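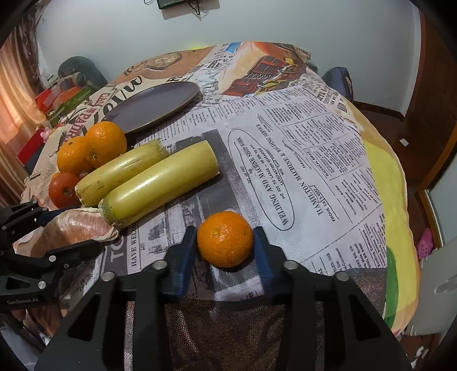

Thread: Rules for fruit tasks with hand grippers, please comment

zeleke_k wrote:
I am writing the house rules for our collection sessions at Stullico and I want opinions before Tuesday. My draft:
1. Each operator makes 200 clean picks, then rests.
2. Fingers stay open until the object is between the pads.
3. Wipe the pads after any cut fruit.
4. No plain table covers only. Patterned cloth is allowed.
I am not sure about number 4.

plostgate_ops wrote:
I disagree with 4. A newspaper print like this one has big letters everywhere, and a reviewer gets tired of it after 300 clips. We permit one plain cloth and one patterned, and we write down which one.

zeleke_k wrote:
But homes have such cloths. If we train only on plain tables, the model will meet the first kitchen and be lost.

mirrow57 wrote:
I am with zeleke on this. My question is about the start position. The mandarin is right against the right pad before the fingers close. Do you count this as a clean pick? In our rules the object must be free on both sides, otherwise the operator can push it.

zeleke_k wrote:
Good point, I did not write it. I would permit contact with one pad, if the object does not roll.

plostgate_ops wrote:
Then write it exactly so. We had 2,000 clips and two reviewers who understood "clean" differently, and we had to check all of them again. Also add a rule for the second gripper: if it is not working, it stays at the side and does not cover the fruit.

mirrow57 wrote:
For a two-hand task I would not accept that last one. It is normal that it covers something.

zeleke_k wrote:
I will make it for one-hand tasks only. New draft comes tomorrow evening.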